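Gripper trials for the Mollah strand: where we've got to
Marama Ruddock, Mitholm
January 30, 2022

Hello Sunil, sorry this is longer than last time, but there's plenty to tell you!

Most of the month went on comparing the two grippers, the Clela and the Sutix, on the job you're paying us for: getting processors out of old desktop computers without wrecking the socket. We gave each of them 300 tries. The Clela came away with 67 processors before we changed its fingertips and 100 after, so the longer tips stay on. The Sutix is stronger but rather clumsy in tight corners, and Janaka has stopped being polite about it.

Cameras took up the rest. Corrado was all for relying on the fixed view and I wanted the wrist one, so we ran both — and I'm happy to say we now agree we need the pair of them.
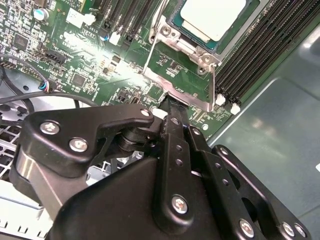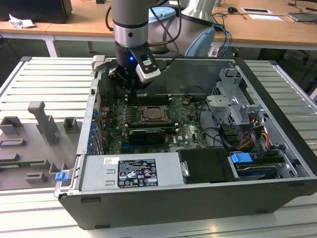

The fixed view, with the case on its side.
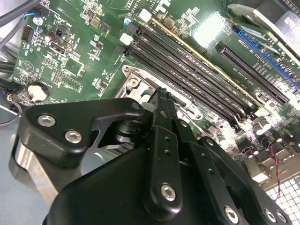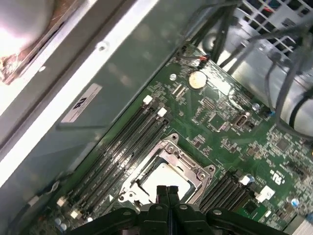
Glare is still our biggest headache. Zeyu has tried 3 lamp positions and likes the lowest, but it throws a shadow over the smaller connectors and the software then loses its place. We'd like to buy a softer light (the quote is in the spending sheet, second tab).

In February we'll move on to memory modules, which should suit the Clela nicely. The Sutix loan can be extended if you want it kept on for the heavier parts — could you let me know either way before I ring them?

Marama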